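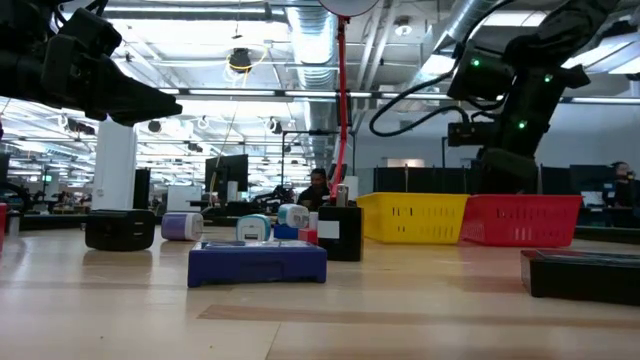

Nirer Mutual Expands Renters Coverage to Include Temporary Housing and Water Backup

BRUNEVORA, Tuesday, June 14, 2022 – Nirer Mutual Insurance today announced changes to its renters insurance policy that will apply to all new and renewing customers in the Brunevora service area. The revised policy adds coverage for water backup from drains and sewers, extends the period for which temporary housing costs are paid, and simplifies the way personal property claims are settled.

The changes take effect in August. Customers whose policies renew before that time may request the new terms by contacting their agent and will not be charged a fee for the change.

Nirer Mutual currently insures 2,799 renter households. A review of the claims filed by those households showed that water damage was the most common cause of loss, and that many customers did not know their policy excluded water entering the home through a backed-up drain. Under the revised policy, this type of loss is covered up to the limit shown on the declarations page. Flood damage remains excluded and must be insured under a separate flood policy.

Temporary housing coverage pays the added cost of living elsewhere when a rented home cannot be occupied after a covered loss. The coverage period will be extended by 3 months. Eligible expenses include hotel or short-term rental charges, laundry, storage of household goods, and meals above the customer's normal food costs. Receipts are required.

"Renters often believe that the building owner's insurance will replace their belongings after a fire or a burst pipe," the company said in a statement. "In most cases the owner's policy covers the building only. We want our customers to understand what their own policy does for them, and to be able to read it without assistance."

To that end, the policy booklet has been rewritten in everyday language. Definitions now appear on the same page as the coverage they apply to, and exclusions are listed together under a single heading.

Replacement cost settlement, previously sold as an optional endorsement, will become a standard part of the policy. Covered items will be valued at the price of a new item of similar kind and quality, subject to the deductible and policy limits. Jewelry, musical instruments, and collections remain subject to separate limits and may be scheduled individually.

Two partner agencies, Kumport Insurance Services and Pešek Agency, will offer the revised policy along with Nirer Mutual's own offices. Both agencies have completed training on the new terms and are accepting applications. Existing customers of either agency will receive a notice by mail with their renewal documents, including a comparison of the old and new coverage.

Landlords who require tenants to carry liability insurance may ask to be listed as an interested party on a tenant's policy. The landlord will then be notified if the policy is canceled or not renewed. Being listed does not give the landlord coverage under the policy.

Premiums will vary by location, coverage limits, deductible, and claims history. Discounts remain available for customers who also insure a vehicle with the company.

About Nirer Mutual Insurance

Nirer Mutual Insurance provides homeowners, renters, automobile, and small business insurance. The company is owned by its policyholders and works through its own offices and independent agencies.

This release is a summary only. Coverage is subject to the terms, conditions, and exclusions of the policy as issued.

Media Contact:
Nirer Mutual Insurance
Office of Communications
Brunevora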